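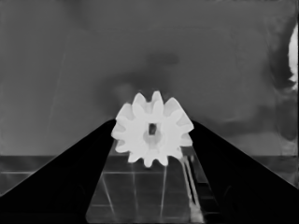 Chapter 5
Setting Up the Two-Arm Cell

5.1 Scope

This chapter covers the setting up of the Timine two-arm cell, from the base frames of the arms to the first slow run. It assumes that the reader has finished the exercises on single-arm work and can jog an arm in both joint and tool modes. All settings are made first in the cell model and then copied to the controller. A fault found in the model costs a few minutes. The same fault on the floor may cost a set of fingers.

5.2 Order of work

The two arms share one bench, and each must know where the other is. Set the base frame of the left arm first and treat it as the reference. The base frame of the right arm is then entered as an offset from it. Do not measure both from the bench edge, as any error in the edge is then counted twice.

Next, set the tool centre point of each gripper. The point lies midway between the fingertips with the fingers closed. Check it by turning the wrist about the point and watching for drift. If the tips wander, repeat the setting before going further.

Grip force is entered last. For moulded parts the opening value is 5 newtons, with an upper limit of 40 newtons. Raise it in small steps until the part no longer slips during a slow lift.

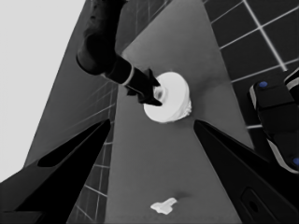

Figure 5.1 One arm holding a white roll above the bench, with the fingers of another gripper in the foreground.

5.3 Shared space

Where the reach of the arms overlaps, a shared zone is defined. Only one arm may enter it at a time unless the task is marked as joint. The zone should include the full length of the fingers and the width of the wrist, which is often left out. Parts lying on the bench are entered as separate bodies, each with its own pick point. For a gear, the pick point is placed on the axis of the bore and the fingers close on opposite flanks.

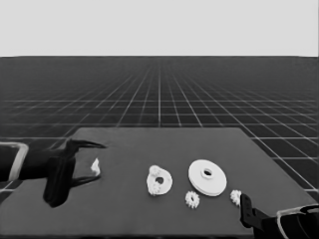

Ewurabena Quaye objects that this order leaves the shared zone too late, and would have it drawn before any grip force is entered, so that no lift is ever tried without it. Either order is accepted in the exercises, provided that the zone is in place before both arms are enabled together.

5.4 First run

Run the task at 5 per cent speed with one hand on the stop. Speed may be raised to 95 per cent after three clean cycles. Record the settings on the form on page 187.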